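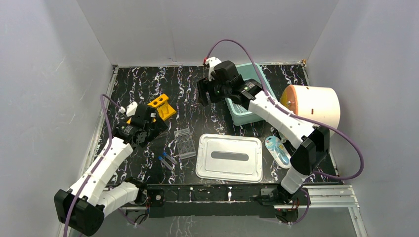

Two-arm cell at Aravena, bench handling work. Multi-well plate, blue-capped tubes and metal tray lid on the table.

Lillero Bench Automation Project
Progress report to the equipment fund, Toder Foundation
Prepared by the project lead, Aravena site
Sat 29 April

Where we are

The fund asked for a progress report and a recommendation on whether to release the second part of the grant. My recommendation is to hold most of it. The work is moving, but the case for buying two more cells was made on the supplier's numbers, and our own numbers don't support it yet.

The first cell is assembled and in use. Both arms run, the enclosure panels are on, and staff on both shifts can start it up without calling me. That covers the first milestone as written in the agreement. I would point out that the milestone was written loosely. It says the cell must be "operational," and a cell can be operational for months without taking any work off anyone's hands.

What we tested in April

We ran 88 handling trials on the Ovirus arms with the kinds of items our prep room moves every day: plates, capped tubes, lids, small packaged parts and open plastic containers. A trial counted as a pass only if the item was picked up, moved to the right place and released there with no help from a person. 40 passed.

The supplier's evaluation sheet counts things differently. On that sheet, a pick that needs a nudge from the operator is "assisted" and goes in the success column. I don't accept that for our purposes. If a technician has to stand at the bench to nudge things, we are paying for the technician and the machine.

Results by type of item, in words, as the numbers in each group are too small to lean on:

Open containers: the best of the lot. They have a rim to grab and nobody minds if they land a little crooked.

Capped tubes in a holder: fair. Capped tubes lying loose on the table: poor. The prep room would have to change how it sets things out, and I haven't seen that cost in any version of the plan.

Multi-well plates: mixed. The grip itself is fine. Setting a plate down level is where most of these trials failed. An empty plate set down on one corner is a nuisance. A full one is a lost morning.

Flat lids: weak. A lid with a recessed handle ought to be easy and it wasn't, mostly due to the angle the wrist needs to get at it.

Blister packs: too early to say. They slide when pushed.

Money so far

The first part of the grant is spent within the approved lines, apart from one. Accessories and small parts came to $3366, and the original budget had no line for them at all. It went on cable clips and mounts, printed holders, spare gripper fingers, brackets, a second power supply and replacement enclosure screws. I moved money from the training line to cover it, which the agreement allows, and the transfer form is with the fund's office.

I want to spend a paragraph on this as it matters for the next round. The quote for the Ovirus arms was clear and the price was fair. It was also a quote for two arms in two boxes. Everything that turns two arms into a bench you can work at came afterward, in small orders, and no single order was large enough to make anyone stop. If the fund approves two more cells on the same basis, it should expect the same thing to happen twice. I have asked for a full parts list for each future cell, down to the clips, before any order goes out.

Cable routing deserves its own mention. The wrist cables on these arms run outside the links and need enough slack to follow the full range of motion. Too little slack and they pull at the connector. Too much and the loop gets into the work area. We have settled on a routing we can live with, but it took several tries, and the clips should be treated as parts that wear out. They are cheap. The hours spent redoing the cables are not, and those hours came out of staff time that the budget shows as free.

Claims I would set aside for now

The application said each cell would free half a technician. We can't show that. In April the cell used more technician time than it saved, as you would expect in a test month, and I don't hold that against it. But the savings figure in the application starts from month one, and it should be taken out or moved back.

The application also said that the cells would be "interchangeable" with the benches they replace. They won't be. The tabletop is smaller than our standard bench, the side walls limit reach from the left and right, and anything tall has to go at the back. Someone working by hand can't comfortably share the space. If we lose a bench for each cell, that loss has a price, and I'd like it in the plan.

The third claim is that the software learns new items quickly. It may. We added 7 new items during the month, and the time it took to set each one up varied so much that I wouldn't give you an average. The person doing the setup was also getting better at it, so I can't tell you how much of the improvement belongs to the software.

What has gone well

To be fair to the equipment, the arms have been reliable. We had one unplanned stop in April, a loose connector on the right-hand unit, and it was fixed the same day. Ovirus answered support questions quickly, though the answers tended to end with a suggestion that we buy something. Staff who were doubtful at the start are still doubtful, but they use the cell and they write down what goes wrong, and I would rather have that than enthusiasm.

The printed holders have been worth the trouble. Items in a holder passed more often than items placed straight on the table. The holders cost very little and we can change the design ourselves. If there is one thing to spend more on at this stage, I'd put it there — better holders for plates and tubes before any new arm.

Request for the next period

Release enough for one more quarter of testing on the existing cell, plus a modest line for holders, fingers and cable parts. The figures are in the budget form sent with this report.

Hold the money for the second and third cells until we have a full month of trials using real prep room layouts, scored by our own rule. I'd suggest the fund and Aravena agree in advance on a pass rate that would justify buying. I have my own number in mind, but it shouldn't be set by the person running the tests.

Do not take up the supplier's bundle offer. The discount depends on ordering both cells together, and the extended service plan inside it costs more than the discount saves unless something breaks early. I've asked Ovirus for a price on one cell with no plan and have not had it in writing.

Open items

Written single-cell price from Ovirus.
Full parts list for a complete cell, including enclosure, rail, brackets and cabling.
Floor plan showing which bench would come out for each new cell.
Decision from the fund on the training line transfer.
Agreed pass rate, and who signs off on it.

The trial log for April is available to the fund's reviewer on request. It includes the failed trials, with notes in the words of whoever was at the bench.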